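当サイトではCookieを使用しています。閲覧を続けた場合、使用に同意したものとみなします。 同意する

シーツは広げてからが仕事

Revathi Sundaramさんが宿泊施設Ornskaのリネンを受け持つようになって、この春で三年目になる。管理しているシーツは112枚。洗濯、補修、棚への収納、傷んだものの買い替えまでを見ている。以前はホテルの客室係だった。

「客室係のときは、部屋に届いたシーツを掛けるだけでした。届く前のことは考えたことがなかったんです。今はその届く前のほうが長いですね」

仕事の多くは、広げることに費やされるという。畳んだままでは薄くなった箇所も糸のほつれも見つからない。一度に全体を広げ、端から目で追い、手で触る。セージグリーンのシーツは、生地の傷みが白いものより見つけにくいそうだ。

「白は光に透かせば分かります。緑は透かしても分かりにくいので、手のひらで撫でます。薄いところは指が先に気づきます」

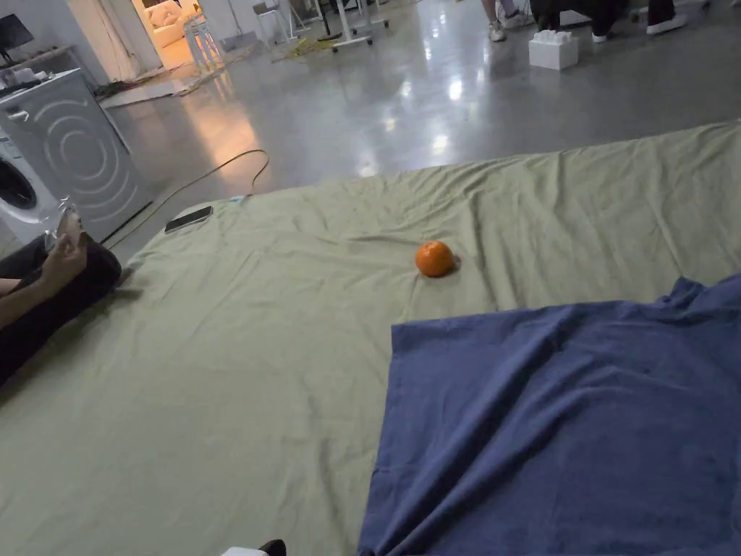 クリップと折り目

シーツの縁に水色の小さなクリップを留めるのは、Sundaramさんが前の職場で覚えたやり方だ。手を離しても布がずれない。洗濯ばさみも試したが、大きくて生地に跡が残った。

「クリップを外し忘れて洗濯機に入れたことが一度あります。排水のところに詰まって、修理に22日かかりました。それからは、外したら必ずポケットに入れます」

折り目については、施設の中でも意見が分かれる。アイロンを全面にかけるべきだという人もいるが、Sundaramさんはかけない。

「寝れば皺になります。四角い折り目が残っていても、清潔なら苦情は来ません。苦情が来るのは、丈が足りなくて足元が外れたときです」

このため購入時には、寸法を必ず自分で測る。いま使っているのはIstularの製品で、洗濯前と洗濯後の両方を帳面につけている。幅187センチを下回ったものは、客室には出さない。

ベッドに掛けるときは、先に片側の縁を手で押さえ、反対側を引く。角は後回しにする。角から始めると中央がたるみ、結局は最初からやり直すことになるという。

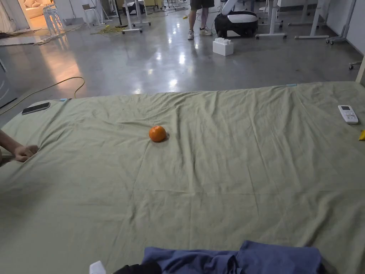
逆に、角から始めたほうが早いと教える職場もある。Sundaramさんも客室係のころはそう習った。「マットレスの厚さによります。厚いマットレスなら角からでもいいでしょう。ここのは薄いので、縁からのほうが合っています」

掛け終わったシーツの上には、つい物を置いてしまう。スマートフォン、リモコン、脱いだ上着。細かい規則は作っていないが、果物だけは気をつけている。

「みかんの汁は、ついた直後は見えません。乾いて何日かたつと黄色く出てきます。丸のまま置くのは構いません。皮をむくなら、台所でむいてほしい。それは何度も言っています」

染みがついた場合は、まずぬるま湯で裏から押し洗いし、落ちなければ洗剤をつけて一晩置く。漂白剤は緑の色が抜けるので使わない。昨年は27枚を客室から下げ、そのうち状態のよいものは掃除用の布に切り分けた。

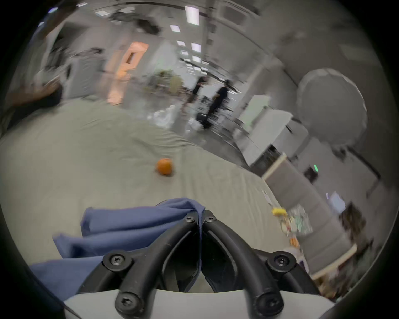
アレデール(Alleddale)、4月

寒い時期に使った厚手のシーツをしまい、薄手に入れ替える作業が始まった。厚手のものは乾くのに時間がかかるため、一度に洗う量を減らしている。しまう前にもう一度広げて確かめるのは、ほかの季節と同じだ。

青い布類は別に洗う。色移りで一度失敗したからだという。以来、濃い色のものは種類を問わず同じ籠に集め、緑のシーツとは時間帯も分けている。

補修は近くの仕立屋Nairに頼むこともある。縁のほつれ程度なら自分で縫うが、長く裂けたものは任せる。「縫い目が厚いと、寝たときに背中に当たります。私が縫うと厚くなるんです。練習はしています」

次に買い足す色は、まだ決めていない。同じ緑で揃えるか、手入れの楽な白に戻すか、夏の前に見本を取り寄せて決めるという。

お問い合わせ | 無断転載を禁じます | ページの先頭へ戻る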